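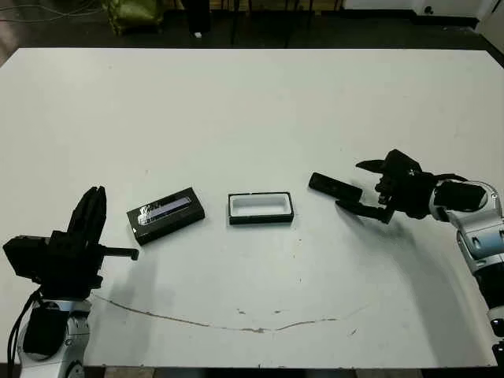 *Closed box and open tray on a white table.*

# Fixing up the hall closet
Notes for the Nendgate home evening, 23/04/2020

Slide 1. Say hello, thank Shiela Layug for setting up the talk. Mention that the handout has the measurements, so people can put their pens down.

Slide 2. Start with my own closet. It's 30 inches wide, with one rod and one shelf, and the door opens toward the coats. When we moved in, the shelf was so high that things went up and stayed up. Ask who has one like it. Wait for hands.

Slide 3. Before buying anything:

- Empty the closet completely. Put everything on the bed or the hall floor.
- Wipe the walls and look for cracks, damp patches and old screw holes.
- Measure width at the top, middle and bottom. Old walls are rarely straight. Mine was narrower at the bottom and the first shelf I cut didn't fit.
- Find the studs and mark them with tape.

Tell the story of the shelf Géza Mészáros put up with plaster anchors only. Keep it short. It held hats fine and came down with the iron.

Slide 4. Lighting. Most hall closets have none. A battery light with a motion sensor is enough for most people. If you want a wired light, get an electrician to look at it. I don't cover wiring in this talk, and if someone asks, send them to the Bokisov desk at the back.

Slide 5. The rod. Put long coats on one side and leave the other side for a second, lower rod. Jackets and kids' coats go there. Center the rod front to back so hangers don't rub the door. For anything wider than a normal closet, add a bracket in the middle – winter coats are heavier than people think.

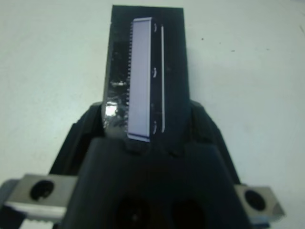
Slide 6. Shelves. Two shallow shelves beat one deep one. On a deep shelf, the back half fills with things you forget you own. I took mine down and cut it to a depth where I can see the wall behind everything. The cut-off piece became the shoe shelf at the bottom.

Paint before you install. Satin or semi-gloss wipes clean more easily than flat. Let it cure for the time on the can, or boxes will stick to it. (Mine did. The marks are still there.)

Slide 7. Boxes and bins. Measure the shelf first and buy second. Lids are good for things you use once a season. For gloves, leashes and flashlights, go without lids. Label the short side, facing out, in plain words. "Winter hats" is better than "Accessories."

Viktória Sárközi asked last time if clear bins are better. My answer: on a high shelf, yes. At eye level I like solid ones, but that's taste.

Slide 8. The door. People forget it. Hooks on the inside are fine for bags and umbrellas as long as the door still closes flat. Hang one loaded bag and try the door before you drill the other holes. On a hollow door use the right anchors, and keep the screws short.

Slide 9. Cost. My total was $174, including paint and the second rod. The brackets were the expensive part. The Kavisier rod set in the handout is the one I used, and the Sipos one is shorter and suits a narrow closet. Lajos Szénási has both and will bring them up so people can handle them. Don't read out the price list.

Slide 10. Upkeep. Twice a year I take the coats out and swap what's on the high shelf. September is when the hats and gloves come down. It takes me less than an hour, including the vacuuming.

Questions. Likely ones:

- Renters: tension rods and freestanding shelves. Check the lease before drilling.
- Musty smell: find the cause first. If the back wall is an outside wall, leave a gap behind the boxes so air can move.
- Sliding doors: skip slide 8, use the side walls for hooks.

If there's time left, show the before photos again and let Ernő Hegedűs talk about his under-stairs closet. He has 5 minutes. Handouts are by the door, next to the sign-up sheet.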